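인쇄 | 이메일로 보내기

작업 노트 / 가사 작업 자동화 평가
2021년 1월 6일

Flenum 세탁 시퀀스 중간 정리. 지난 6월에 만든 판정표를 그대로 쓰려다가 항목 두 개를 고쳤다. 기존 표는 "문 열림", "파지", "이송", "투입" 네 단계였는데 파지와 이송 사이에서 생기는 실패가 전부 이송으로 잡혔다. 드럼 안에서 잡고 드럼 밖으로 나오는 구간을 "인출"로 따로 떼었다. "문 열림"은 완전 개방과 부분 개방으로 나눈다. 부분 개방으로 시작한 시도는 뒤 단계 통계에서 제외.

누적 시도 2,631회, 그중 판정표 기준 완료 1,844회. 비율로는 70% 선인데 이 숫자를 그대로 보고서에 넣지는 말 것. 수건만 넣은 시도가 섞여 있고, 수건은 쉽다. 긴소매 셔츠와 양말이 섞인 로드만 다시 뽑아야 가정용 빨래에 대해 뭐라도 말할 수 있다. 재집계는 Besteck 쪽 스크립트로 돌리고, 로그 버전이 안 맞는 구간은 손으로 본다.

인출 실패의 전형적인 형태는 다음과 같다. 손이 드럼 입구까지는 정상적으로 들어간다. 첫 파지에서 천 두세 장이 같이 잡힌다. 빼는 도중 하나가 입구 테두리에 걸리고, 힘 센서 값이 올라가고, 플래너가 경로를 다시 잡는다. 재계획 시간이 길어지면 손목이 가스켓 근처에서 멈춘 채로 시간 초과가 된다.
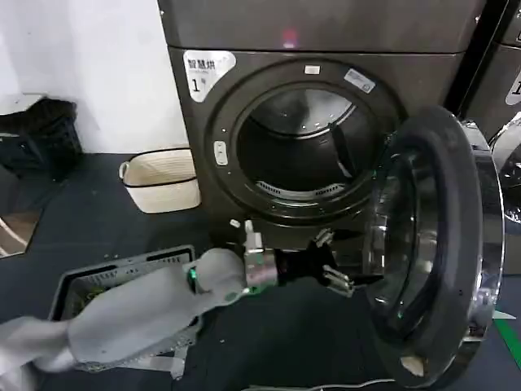 진입 각도는 아래쪽 접근으로 통일한다. 위에서 내려오는 궤적은 팔꿈치 여유가 부족해서 쓰지 않기로 했다. 왼쪽 아래에서 들어가면 문이 오른쪽으로 완전히 젖혀진 상태에서는 문짝과 팔이 만날 일이 없고, 남는 문제는 드럼 내부의 배플이다. 배플이 오른쪽에 비스듬히 서 있는 정지 위치에서는 오른쪽 벽을 따라 긁어내는 동작이 막힌다. 드럼 정지 각도를 제어할 방법이 없으므로 파지 전에 배플 위치를 먼저 찾는 단계를 넣는다. 팔의 회색 천 슬리브는 관절 부위에서 뭉친다. 충돌 모델의 팔뚝 반경에 이 뭉침이 반영되어 있지 않으니 여유값을 키울 것. 문 근처 바닥을 가로지르는 가는 흰색 케이블도 이동 경로 맵에 없다. 베이스를 움직이는 시퀀스를 돌리기 전에 치우거나 고정.

바구니 위치는 이번 주부터 고정 좌표를 쓰지 않는다. 집에서 바구니가 늘 같은 자리에 있을 리 없다. 다만 위치를 풀면 성공률이 떨어질 텐데 그게 인식 문제인지 도달 범위 문제인지 현재 로그로는 구분이 안 된다. 로그에 추가할 필드:
- 바구니 검출 신뢰도 (투입 직전)
- 투입 목표점과 어깨 원점 사이 거리
- 놓는 순간의 손 높이
- 바구니 밖 낙하 여부 (수동 입력)

세탁기 문 쪽은 별도 문제로 다룬다. 손목 카메라만으로 문 중심을 찾는 루틴은 멀리서는 안정적이고 접근할수록 나빠진다. 머리 카메라와 합치면 해결된다는 의견이 있었지만 접근 마지막 구간에서는 머리 카메라 시야를 팔이 가린다. 결국 손목 카메라 하나로 버텨야 하는 구간이 남는다.
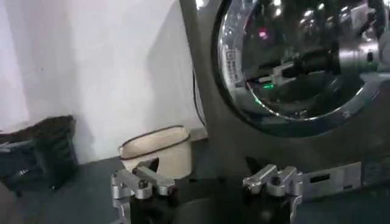
문 검출은 유리가 아니라 테두리를 기준으로 다시 짠다. 유리 영역의 특징점은 버리고, 원호를 맞춘 다음 손잡이 후보를 그 위에서만 찾는 방식이다. 어두운 유리 안쪽에는 주변 실내가 흐릿하게 비치고 초록색과 분홍빛 도는 붉은색의 작은 광점까지 섞여 있어서, 색 기준으로 표시등을 찾는 현재 코드를 그대로 두면 안 된다. 크롬 링은 윤곽이 분명하지만 위쪽과 오른쪽 일부가 화각 밖으로 나가는 자세가 있다. 원호가 절반 이하로 보일 때의 반경 오차를 먼저 측정하고, 오차가 크면 한 걸음 물러나서 다시 보는 동작을 허용한다. 벽 앞의 베이지색 천 보관함은 왼쪽 손가락과 시선상 겹친다. 손가락 마스크를 넓게 잡으면 보관함 테두리까지 같이 지워지므로 마스크를 관절 각도에 연동시킬 것.

Kobzar 파라미터 메모. 손가락 벌림 폭은 최대로 두고 접근, 천을 누른 다음 닫는다. 누르는 힘을 올리면 여러 장이 잡히고 내리면 빈손이 된다. 이 사이에 쓸 만한 구간이 있기는 한데 천 종류마다 다르다. 얇은 셔츠에 맞춘 값으로 젖은 수건을 들면 중간에 빠진다. 무게를 보고 도중에 힘을 바꾸는 쪽이 맞아 보이며, 구현은 Deltum 제어기 갱신 뒤로 미룬다.

같은 손으로 선반 집기도 돌린다. 세탁물과 달리 강체이고 모양이 일정해서 파지 자체는 쉬운 편이다. 걸리는 부분은 간격이다. 병이 붙어 있으면 손가락 끝이 들어갈 자리가 없고, 옆 병을 밀어서 틈을 만드는 동작은 앞줄을 넘어뜨릴 위험이 있다. 색이 같은 병이 한 줄로 늘어서면 개별 분리도 불안정해진다. 병 사이 틈을 조건별로 나눠 500회를 잡아 두었다. 틈이 손가락 두께보다 좁은 조건은 파지 시도 없이 "불가" 판정을 내리는지도 같이 본다.

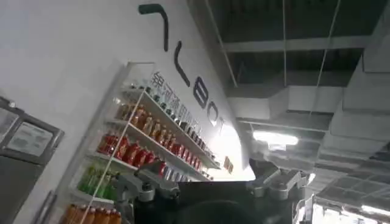
Khang Ninh은 완료율만 비교하는 방식에 반대했다. 사람이 옆에서 한 번이라도 손을 대야 하면 가사 노동은 줄지 않는다는 지적이고, 빨래 한 통을 사람 없이 끝까지 처리한 비율을 첫 번째 지표로 올리자고 했다. 한 벌씩 따진 완료율이 높아도 통 단위로 묶으면 숫자가 크게 떨어질 것이며, 그 떨어진 숫자가 집에서 쓰는 사람이 체감하는 값이라는 의견.

수용한다. 판정표 맨 윗줄을 "무개입 완료(통 단위)"로 바꾸고, 개입 시각과 개입 종류를 적는 칸을 붙인다. 개입 종류는 물건 재배치, 비상정지, 문 조작 보조, 기타. 원격으로 목표점을 다시 찍어 준 경우도 개입으로 본다. 이 부분은 이견이 있었으나 일단 엄격하게 간다.

같은 기준을 작업장 쪽 일에도 적용할지는 미정. 작업장에서는 교대자가 옆에 있으므로 한두 번의 개입은 감당할 수 있다. 가정과 작업장을 같은 표에 넣고 기준선만 다르게 긋는 안이 현재로서는 제일 단순하다.
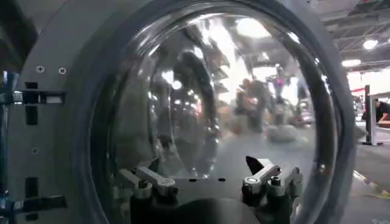 투명체와 광택면에 대한 대책은 아직 없다. 깊이 센서가 표면 대신 그 뒤를 읽거나, 아예 값을 비우거나, 반사된 물체를 실제 위치로 착각하는 세 경우가 한꺼번에 나올 수 있다. 어두운 고무 링으로 회색 금속 패널에 고정된 투명 반구가 좋은 시험 대상이다. 곡면 전체에 홀 내부가 휘어진 채로 비치고, 흰 천장 조명과 흐릿한 사람 형체까지 들어온다. 사람 검출기가 이 반사상에 반응하면 안전 정지가 걸리고, 반응하지 않도록 문턱을 올리면 오른쪽 바깥에 몸을 숙이고 있는 실제 사람을 놓칠 수 있다. 문턱값 조정으로는 풀지 않기로 한다. 링은 무광이고 폭이 넓으니 링을 먼저 찾아 그 안쪽을 검출 제외 구역으로 두고, 접촉 판단은 손가락 토크로만 한다. 제외 구역은 손목 카메라에만 적용. 머리 카메라의 사람 검출은 건드리지 않는다.

광택면 시험은 조명 조건을 바꿔 300회. 천장등 전체 점등, 절반 점등, 소등 후 보조등만. 노출은 고정하고 자동 노출 결과는 별도 폴더에 저장한다.

현재까지의 판단을 적어 둔다. 마른 수건을 드럼에서 꺼내 바구니에 넣는 일은 기계가 한다. 느리고, 가끔 멈춘다. 섞인 빨래를 종류별로 나누는 일은 안 된다. 개는 일은 이번 평가 범위 밖이고 넣을 계획도 없다. 선반에서 병을 꺼내는 일은 간격만 확보되면 된다. 간격을 확보해 주는 사람이 필요하다면 새 기준으로는 개입에 해당한다.

남은 작업
1. 혼합 로드만 추려 재집계 (Besteck)
2. 충돌 모델의 슬리브 여유값 수정
3. 원호 부분 관측 시 반경 오차 측정
4. 판정표 개정본 배포, 이전 표는 읽기 전용으로
5. Deltum 갱신 후 Kobzar 힘 프로파일 재시험

4번이 끝나기 전에는 새 시도를 누적 집계에 더하지 말 것.

이 사이트는 이용 환경 개선을 위해 쿠키를 사용합니다. 계속 이용하시면 쿠키 사용에 동의하는 것으로 간주됩니다. 동의 | 설정 변경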